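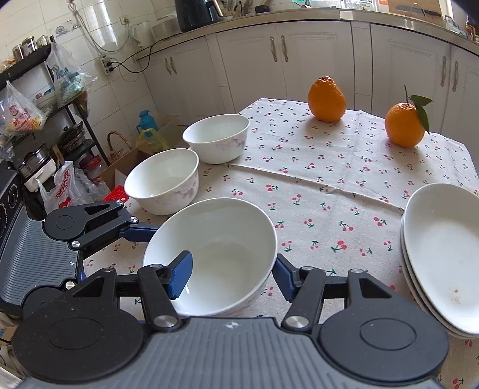

Keep the reward tiers at three and drop the early bird, was the first comment on the draft plan, left unsigned in the margin of the shared copy. Second comment, same hand: the postage table is wrong for anything outside the country. Both are fair. Working through them below.

Notebook, Plokow relaunch, September 2021

State of things. The May campaign for Plokow closed short of goal. The relaunch uses the same game, same rulebook, smaller box. Kanaan did the first quote for printing and has requoted for the new box size. Grirkthorpe is still our only candidate for warehousing and mailing. Dedik stays on as the layout template, version 2, with the bleed fixed.

Tiers. Old page had print-and-play, base, base plus expansion, two-pack, retailer, and the early bird version of base. Pledge export from May shows the two-pack and retailer tiers took 3 pledges between them. Removing both. Print-and-play stays because it costs nothing to fulfill. New list: print-and-play, base, base plus expansion. Retailers can write to us directly.

Early bird. It filled in the first evening and the pledge rate fell off right after. Can't separate that from the normal drop after launch day, so no conclusion from our data alone. Still in favor of cutting it. It complicates the tier list and the support inbox was full of people asking if a slot had opened up.

Postage. Checked the table against the Grirkthorpe rate sheet. The error is in the weight column: I had entered the bare box weight without the carton and filler. Packed, base plus expansion goes over the limit for the lower band in most foreign zones. Corrected in the sheet. Domestic rows are unaffected. Plan is to charge postage after the campaign through the pledge manager, with a range printed on the page up front. The range needs to be wide enough to survive a rate change over the winter.

Goal. Kanaan's minimum run for the small box is lower than for the old one. Goal recalculated on that minimum plus platform fees, card fees, failed payments and a reserve for replacement parts. Art is already paid for and left out. Do not fold the convention costs back in, they belong in a different budget.

Video. May cut ran 149 seconds. Play data shows most viewers gone before the first look at the board. New cut is 75 seconds, board on screen in the opening shot, no studio history. Voice track needs another take - the line about turn order is misleading for the solo mode.

Page copy. Moved the rulebook link above the stretch goals. Stretch goals reduced to card finish and a cloth bag, both quoted by Kanaan already. Nothing goes on that list without a written quote.

Mailing list. Nearly half of the May backers have opened the relaunch notice. Have not mailed the others a second time.

Open:
- Packed weight for the two-language edition, if we do one
- Grirkthorpe to confirm storage charge per pallet
- Preview page text, check against the new tier names
- Dedik export still drops the back cover on the last sheet, rerun with fonts embedded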